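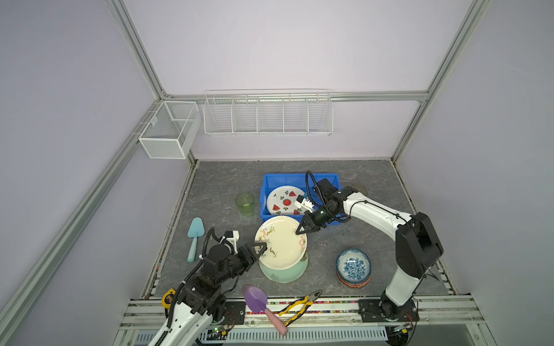
20/03/2020
Dish sorting, two arms, cell 2

Switched the policy over to the checkpoint Noboru trained on the January demos plus the new bimanual set. Total is now 3891 episodes. Ran 18 trials this morning with the layout changed by hand before each one. Logged under Pomen, same folder as before.

Main question is still the handover. With the old action chunk (400 ms) the second arm closed before the first had settled, and plates twisted in the fingers. Toshio wants the release gated on wrist torque. I would try a shorter chunk first — cheaper, and no relabeling.

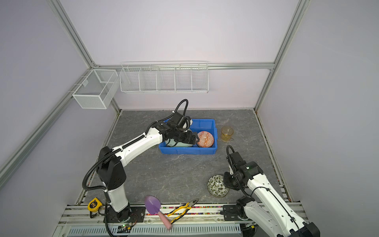

Bowls are a separate problem. The rim grasp depends on the approach angle, and the policy seems to copy whichever operator did most of the demos for that arm. Success was 14 of 18, counting a regrasp as a success. Need to agree with Toshio on whether it should count.

Trowel, pliers and tape measure stay on the front rail as distractors. Same for every trial, so don't move them between runs.

To do:
Split the results by left and right arm
Recheck the wrist camera calibration, left side
Ask Noboru which seed he used
Shorter chunk run, same layouts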